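## 5. Setting joints and edges on a concrete footpath

This section covers the fixed-form method for footpaths laid beside a sealed road. It assumes the subgrade has been compacted and signed off under Section 4. For coloured or exposed-aggregate finishes, read Section 8 first.

### 5.1 Before you start

Check that you have:

- the approved joint layout, marked with the start peg
- edge forms, straight and free of old concrete
- a jointing tool matched to the specified groove depth
- isolation strip for every fixed structure, including pits, poles and building walls
- curing compound or plastic sheeting

**Note:** The Molton jointing tool and the Cadwaladr jointing tool have different shoulder widths. Do not change from one to the other partway along a run.

### 5.2 Setting the forms

1. Run a string line along the back of the kerb and transfer the finished level to the building side.
2. Set the forms to the crossfall shown on the drawings. Water must drain toward the kerb.
3. Stake each form on the outside face. Drive the stakes below the top edge so the screed can pass over them.
4. Fix isolation strip against the wall for the full depth of the slab.
5. Recheck the level at each end of the run and at every change in grade.

**Caution:** Do not use the kerb as a form where it has been laid in the past 8 days. Screeding loads can move it off line.

### 5.3 Placing and cutting joints

1. Dampen the subgrade. Remove any standing water.
2. Place the concrete from the far end and work back toward the access point.
3. Screed, then float. Wait for the bleed water to leave the surface before any further finishing.
4. Mark each joint on both forms and lay a straightedge across.
5. Run the jointing tool along the straightedge in one pass. Make a second pass in the opposite direction only if the groove has torn.
6. Apply the final texture square to the direction of foot traffic.
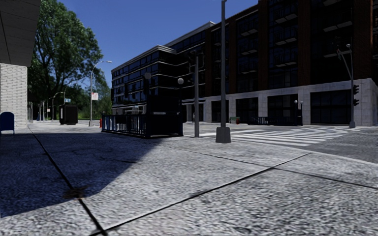
Slabs in part shade set unevenly. Where a wall or awning shades one side of the run, test the surface on both sides before texturing and treat them as separate areas if they differ. In April and the cooler months the shaded side may need to be left until mid-afternoon.

**Caution:** Never sprinkle dry cement on the surface to take up bleed water. The top layer will dust and scale.

### 5.4 Curing

1. Apply curing compound as soon as the texture will hold. Keep the spray off the joint faces if they are to be sealed.
2. Leave the forms in place overnight.
3. Strip the forms by easing the stakes out first. Do not lever against the slab edge.
4. Keep foot traffic off until the supervisor releases the run.

**Note:** Barriers must stay up at driveways for the full curing period, even after the footpath has been opened to pedestrians.

### 5.5 Records

Enter each run on Form 263 and attach the delivery dockets. Record the start time, finish time, air temperature and any departure from the joint layout. Completed forms go to Maite Escobar at the Cokport depot. Changes to the joint layout must be approved by Casimiro Ibarra before the concrete is ordered.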